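In Defense of the Mended Sweater

By Effie Rankin

My aunt kept a biscuit tin of darning wool on top of the refrigerator, and when I was small I thought every family had one. She would take it down after supper, pull the lamp over, and work her way through the week's heels and elbows while the radio went on about the weather. I don't remember her ever saying a word in favor of mending. She just did it, the way you'd wash a cup.

I've been thinking about her since April, when I took a sweater with a hole under the arm to the dry cleaner on Munro Street and asked what it would cost to have it fixed. The young man was very kind. He told me 43 dollars, and then he leaned over the counter and said, in a lower voice, that I could get a new one for less. He was right, too! I went home and looked.

Now, I am not going to scold anybody for buying the new one. I have bought the new one plenty of times, usually in a hurry and usually in a color I didn't care for by spring. People are tired, and a hole always seems to show up on the morning you have somewhere to be. But I do think we've let something slip away from us when a perfectly good sweater, fifteen winters old and just getting comfortable, is treated as finished over a gap you could cover with a dime.

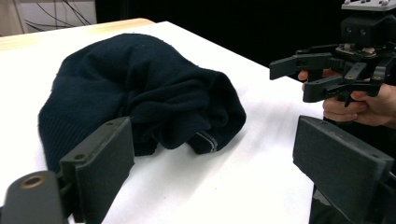 Dark knits are hard on the eyes. Mend them in daylight.

My friend Nasrin Arabzadeh taught me to darn properly last year (my aunt, bless her, never got me past threading the needle). We sat at her kitchen table for the better part of an afternoon, and I made a lump the size of a walnut. She laughed so hard she had to put her tea down. Then she picked it all out and had me start over, and the second one was flat enough to wear, if you kept your arm at your side.

What I'd like to see is mending put back into the schools, and I don't mean a whole course with a textbook. Two afternoons would do it. Give every twelve-year-old a needle, some wool, and an old sock, and let them make their walnuts. Alistair Purves, who lives across the hall from me and disagrees with most of what I write, says children have enough to learn already. Maybe so, but I notice he brought me a cardigan in the same conversation. It needs both elbows done, and I've told him he can have it back when he comes over and does the left one himself.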